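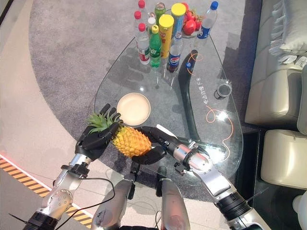
Unai Barroso wrote to me last month that a student club which takes a whole year to teach a machine to put fruit on a plate has mistaken patience for engineering, and that his own members would have had a wheeled robot in the finals by then. I have had the same remark, in politer form, from two parents and a head of department. I think it is wrong, and the reasons are worth setting out at length.

Two hands, one task
8/11/22
By the club secretary, Wistness Student Robotics
Print this article | E-mail this article

The Wistness club has 13 members and meets in the evenings. Until July it did what most student clubs do. It entered the Heinonen Cup, built a vehicle to the rule book, and spent the spring shaving seconds from a run along a known track. The vehicle was good. It was also useless for anything except the Heinonen Cup, and the students who built it learned a great deal about one track.

Our present project is called Setero. The task is to move ordinary groceries about on an ordinary coffee table using two arms and two hands with fingers. The rules, which we wrote ourselves, fit on one page. Objects must be bought from a shop. No object may be altered, marked or fixed down. The table stays as it would be in a sitting room, with other things left on it.

The objection is that this is slow and gives no result to show. I accept that it is slow. A pineapple is a difficult object. It is heavy at one end and has stiff leaves at the other, and its surface is neither smooth nor regular. A grip that suits the body does not suit the crown. The students spent most of September arguing over whether one hand or two should do the lifting, and the argument obliged them to work out where the weight was, what the wrist could bear and how far each arm could reach before it got in the way of the other. None of that was set as homework.

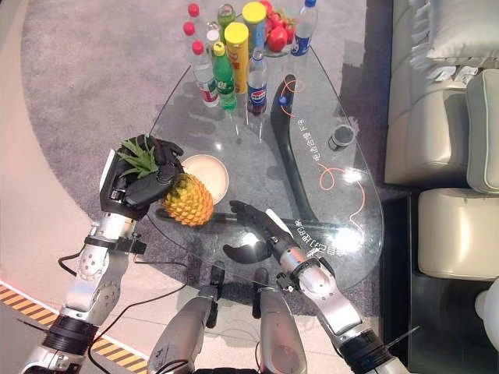 The one-handed party held that the crown is a natural handle. The two-handed party held that a handle which may come off is a poor handle, and that the second hand costs nothing if it is there already. Both had a case. The second hand does cost something, namely planning time, and the two arms must agree on timing or they will pull against each other. We now ask for both methods in the log, with the failures written up in the same detail as the successes.

A glass table adds its own trouble. Depth sensing is unreliable on a clear surface, where the reading may come from the carpet below. Two members wanted to cover ours with a cloth. I voted against, and lost the first vote and won the second. A student who has met the problem at 20 will not be surprised by it at work.

Competitions have their place. They give a date, and students without a date will polish a gripper mount until the end of term. My complaint is with the scoring. The Heinonen rules award points for time and for nothing else that I can find. The Udance meeting is better. It gives each team 5 attempts and a written report, and the report counts for half the marks. I should like to see every student event adopt the same split.

Money is raised as well. Our budget for consumables is 2000 for the year, and the fruit is a minor part of it. Cables and replacement fasteners take far more. A racing vehicle used to take most of the same sum in tyres and motors.

I would ask Mr Barroso to compare the notebooks and leave the trophies aside. Ours are untidy and full of crossings-out, and most of the crossings-out are dated and explained.

Comments (3)

gearbox_dan
Fair on scoring, less fair on racing. Our track team learned plenty about control loops and the time limit was the reason.

M. T.
Was the cloth matt or patterned? We had the same trouble with a glass door and a plain sheet made little difference.

Unai Barroso
I will bring our notebooks to Udance if you bring yours. I still say a year is too long.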